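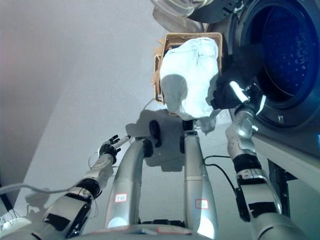 Mutstead wrote:
I do not agree with rule 3. If the idle arm must be folded for every loading task, the robot loses balance margin when it leans to the drum.

Prultska wrote:
Rule 3 says "folded or held clear of the floor". An open hand in the air is allowed, please read it again. My bigger worry is the cables.

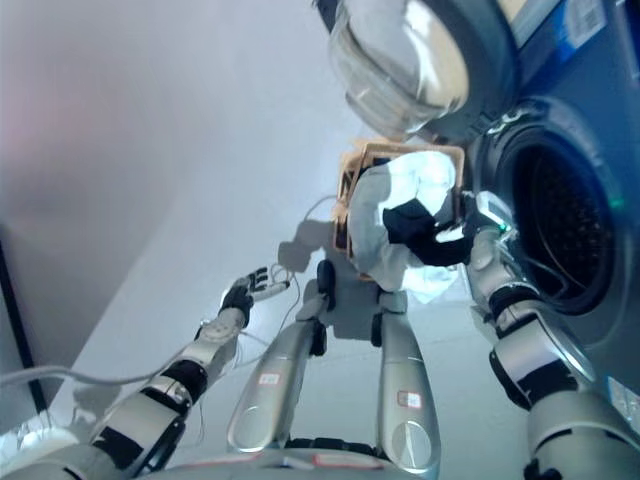 A loop near the wrist should be tied before the arm moves. In the Tarnisow checklist this is point 6, and I would make it a stop condition.

Mutstead wrote:
A stop condition is too strong. A warning is enough for me.

tambunan wrote:
I am with Prultska on this. I would also add a rule for the grip: one piece at a time into the drum.

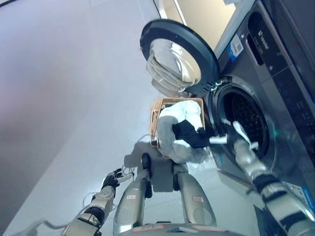 And the fingers must let go before the hand comes back out. Can we vote on the wording in February?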